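6 min read

Dardo Retamal answers the door with a clothespin in his teeth, which saves me from having to think of an opening question. He waves me through, takes the pin out, and says, "Coffee first or laundry first?" I say coffee. We do laundry first.

I came to talk to him about the handbook he's been putting together for the players at his soccer club, the one that started as a single sheet about washing jerseys and is now 46 pages long (it has a chapter on zippers!). Dardo spent most of his working life pressing and finishing clothes at a dry cleaner called Zandgate, and when he retired he found he couldn't stop. "My wife said I should get a hobby," he tells me, shaking out a pillowcase hard enough to make it crack. "I said, I have one, it's shirts. She meant fishing."

The back room of the house is where it all happens. There's a window that he keeps open a hand's width even in February, an ironing board with a cover he sewed himself, and a fan on a stool. No dryer. He sold it years ago to a neighbor and has never missed it, except once, when the whole family had the flu.

"A dryer is fine for towels," he says. "I'm not crazy. Towels, sheets, socks, go ahead. But a soccer shirt? You put it in there and the heat goes to work on every number and every badge. You get the little cracks. Then the kid picks at the cracks, and now your nine is a seven."

I confess that I dry everything on high and have done so since college. He looks at me for a while and then asks whether I'd like sugar.

So how should I be doing it? Dardo is happy to be asked. Shirts get washed inside out in cool water, with half the detergent I'm using (he didn't ask how much I'm using). He skips the fabric softener completely on anything shiny. "Softener leaves a coat on it. The shirt feels nice in your hand and then you run for ten minutes and you're wearing a plastic bag." Then a gentle spin, and out of the machine right away. He's strict about that last part. He sets a kitchen timer and carries it around the house in his shirt pocket, and it goes off twice while I'm there.

After that comes the hanging, and on hanging he has opinions. He used to own a wooden rack, a wedding present, and loved it until one of the dowels gave him a splinter and a light blue blouse a brown stripe in the same week. Next he had a plastic-coated one from Kotus, which he describes only as "a mistake with legs." These days he won't have anything but bare metal, with tubes thick enough to take a winter coat.

"People buy a rack for T-shirts," he says. "Then it rains, and they come home with a wet coat, and where does the coat go? Over a door! And the door swells, and the coat has a corner in its back forever. Buy the rack for the coat. The T-shirts will be fine."

He likes a rack with more than one rail, at different depths, so the heavy things can hang behind and the light ones in front, where he can get at them. And he uses hangers on it, which my mother would have found very odd. You fold a shirt over a bar, he explains, and you've made yourself a crease across the chest and a damp place underneath. Put it on a hanger and the weight of the cloth does half the ironing.

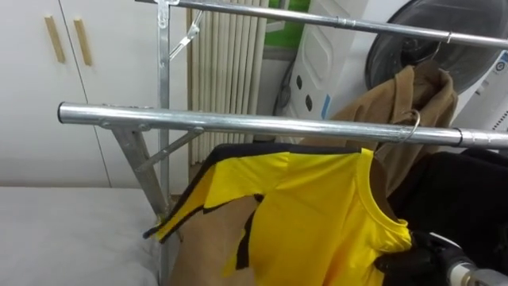
Wire hangers, though? I always thought you weren't supposed to. He laughs at this, because it's what everybody says to him, and because Zandgate sent out every last order on wire. "For one night, for drying, wire is great. The hook is thin, it goes over any rail, and no water sits in it. For the closet, no. In the closet you want a shoulder." He taps his own. He lets satiny fabrics hang on wire only until they're dry and then moves them, and he never puts dark things up against bright ones while there's any damp left in either. A black sweater named in the handbook as "the Liew incident" is the reason, and he'd tell me more but the person involved still comes to dinner.

The coffee finally arrives, and it's very good. I ask about the coats, since that chapter is the longest. He says a coat mostly wants to be left alone. Brush it, air it, button the top button so the collar doesn't slump, and stay away from it with the iron.

The timer goes off in his pocket. He hands me the pillowcase and tells me to shake it like I mean it.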